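Automation in the staff kitchen (Bastwood)

From the staff wiki. Last tidied up on 2019-03-06 by me, so blame me for the mistakes and put them right if you can.

Automation in the staff kitchen is the name we gave, a bit grandly, to handing the clearing and putting away of crockery at Bastwood over to a robot arm. It covers mugs, trays and small plates. It doesn't cover cooking, the fridge, or the thing that lives at the back of the fridge. I've worked in the kitchen since before the arm came and I still do, so I'm writing this from the sink end of things. The people upstairs have their own page with the costs on it.

Background

Bastwood has 100 people in the building and one kitchen they all walk through. Before the arm, there were 3 of us on the kitchen rota, and most of a shift went on picking up mugs, carrying mugs, washing mugs and lining them up again for somebody to take away. I liked the chats that came with it. I didn't like what it did to my wrists, and by the end of a week I could hardly open a jar.

The arm was put in one October by a small firm called Dadetti. It runs on a program called Prisex, a name that got plenty of giggles in the first week and still gets the odd one from new starters. The fitting took 5 days. We made the tea at the far end of the corridor in the meantime, on a trolley, and I'd say that was the hardest part of the whole business!

How the work is split

The arm does the lifting and the lining up. It has two fingers that open and close, and it works along the counter one thing at a time, slowly enough that you can wipe down the other end and forget it's there. We do the washing, the checking and anything with food stuck to it.

Mugs are the bulk of it. You'd think a mug is a mug, but the office ones come from people's homes, from leaving presents and from the bottom of charity shop boxes, so there are fat ones and thin ones and ones with corners, and handles of every shape going.

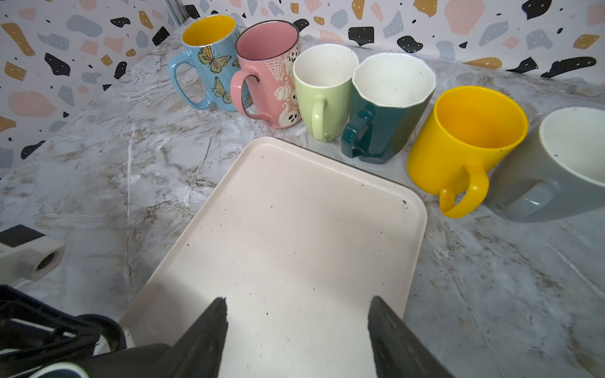 Handles are where most of the early trouble was. Loïc Caron, who looked after the setting up for Dadetti, spent a good while at our counter turning mugs this way and that and asking me how I'd pick each one up. I had no idea. I'd been doing it for years without looking — my hand just went. So I stood there picking up mugs in slow motion with Loïc writing it down, and I suppose some of that ended up in the machine, which pleases me more than I let on at the time.

Trays came later and are still the weaker side. A tray lies flat, so there's less to get hold of, and a full one is left to us.

What changed for the staff

The rota still has the same people on it, which was the first thing we asked about and the thing we kept asking about. The hours are the same too. What's different is what's in them. I do far less carrying and much more looking: is that clean, is that chipped, has somebody left a teaspoon in the bottom. There's a daily log to fill in as well, and it took me a month to stop dreading it.

My wrists are better. I want that written down somewhere, as it never made it into any of the reports.

On the other side, it's quieter. People used to hand me their mug and tell me about their weekend, and now a fair few just put it down on the counter and go. We brought this up at a staff meeting and got a 20 minute slot in the afternoon when the arm is switched off and one of us is at the counter with the kettle on. It's called tea time, very original, and it's busy most days.

There was also some grumbling about skill. One of my workmates felt she'd gone from running a kitchen to minding a machine, and I don't think she was wrong to say so. She has since done the Dadetti training and is the one who gets called when it stops halfway, which suits her (she was always the one fixing the toaster).

House rules

Put mugs down upright, with a bit of room between them. Keep your hands off the counter when the arm is moving. If it stops, leave it and fetch one of us. Please don't test it with eggs.

Other sites

The Bastwood depot had a look at ours and went for a system from a firm called So instead, mainly for stacking crates. I haven't seen it running — if anyone from the depot reads this, please add a page, and tell us what you do about tea.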